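Jinel packing notes – README

Lempi Mustonen, Nornadwood
Updated in June
2 comments · 217 shares

# Jinel

Jinel is our collection of recordings of ordinary packing and unpacking work, made with hand-held grippers by people who have done this kind of job for years. We put it together at Nornadwood so that the robot arms at the Keskinen returns depot could learn from the staff already there, and I've tried to write this card so that the staff can read it too.

## What is in it

There are 3,616 recordings, each covering one short job: putting goods into a box, taking them out again, shifting a bag to make space, folding a flap. Most were made in people's own homes, on whatever table they had. Raimo Kauppinen, who runs the late shift at Keskinen, was very firm with us on that point, and I'm glad we listened to him – the depot benches are tidy at the start of a shift and nothing like tidy by the end of it.
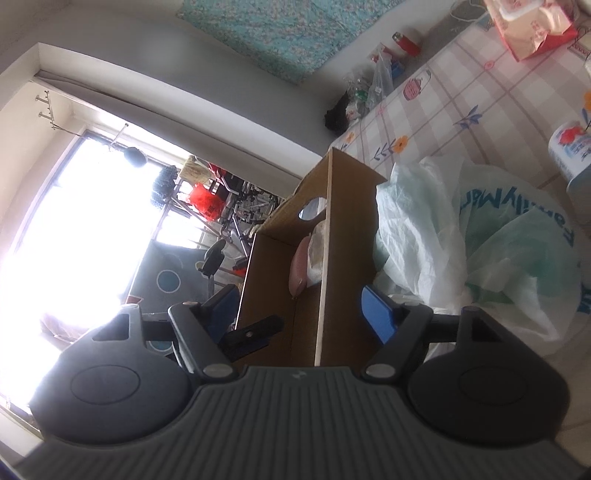 What the shift workers wanted to know first was whether their jobs would go, and it would be unkind to bury that under a table of file formats. Keskinen has agreed that the arms will take on the repeated lifting out of boxes, while opening parcels, judging damage and talking to customers all stay with people. Sorting soft things from hard ones stays with people as well for the time being. A crumpled FamilyMart bag lying right beside the cardboard box is just the sort of neighbour that makes a simple lift less simple, and our packers steer round such things without a second thought. We would like the arms to get better at it, but we aren't promising a month.

## How the work has changed

Two people on each shift now look after the arms, and both had their pay looked at before they started (please do this first, it saves a great deal of bad feeling!). The others tell us their shoulders are less sore by tea time, though a few miss the rhythm of the old line and the chat that went with it. Raimo has moved the benches closer together so that they can at least hear one another.

## Using the recordings

Start with the Niltanano folder, where the labels have been checked by hand. Labels elsewhere were written by the packers themselves and the wording wanders – "parcel", "box" and "carton" can all mean the same thing. Please don't use Jinel to rate how fast any person works. The packers took part on that understanding and we mean to keep to it.

Corrections are always welcome, and you can send them to me at Nornadwood with the recording's number.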